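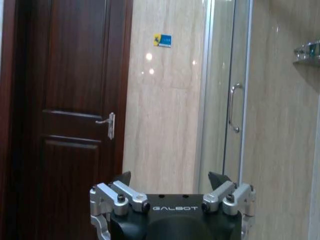
The bathroom door and the shower, 2 July 2022

I wanted to write already in spring about our bathroom, but first I was too tired of it, and then I forgot. Now we have lived with it for almost 6 months, so I can say what is good and what I would do differently.

The door is the oldest decision. I wanted dark wood, a reddish brown, with two raised panels and a good shine. My sister told me that dark doors make a small room smaller. Maybe she is right, but I grew up with such doors and I am happy each time I see it. The varnish shows every finger, this I must admit. I wipe it with a soft cloth that is only a little damp, and then one more time with a dry one. The silver lever handle I clean with the same cloth. It took me some time to accept a silver handle on brown wood. In my head it was always brass. But the shower has silver parts too, and two metals in one small room looked restless to me when I tried it with samples.

The tiles are from a shop called Clurkura. They are beige with a marble look, and the light streaks go up and down. The man who laid them asked me which direction I prefer, and I had no answer prepared, so I went home and slept on it. I chose vertical. I believe it makes the wall a bit higher for the eye. They are glossy, and in the evening the lamps are reflected as bright spots. My husband finds this annoying when he brushes his teeth. I stopped to notice it.

There is still a small sticker on the wall, yellow on one side and blue on the other. I keep saying I will take it off. I read that warm air from a hair dryer helps, and after that a little cooking oil. If somebody has tried this on glossy tiles, please write to me before I make a mess.

The shower glass is the part I was most afraid of. We took the enclosure from Drodis, with an aluminum profile and a curved bar handle. Our water has a lot of lime. For the first 3 weeks I used a spray for bathrooms, and I was not satisfied, there was always a gray film. Now I do it more simply: a rubber wiper after each shower, and one time in the week vinegar with water, half and half. I keep the vinegar away from the tile joints.

In August we want to change the mat and put a second hook for towels. I have not decided the color of the mat. I am thinking of a warm gray, but my daughter votes for green.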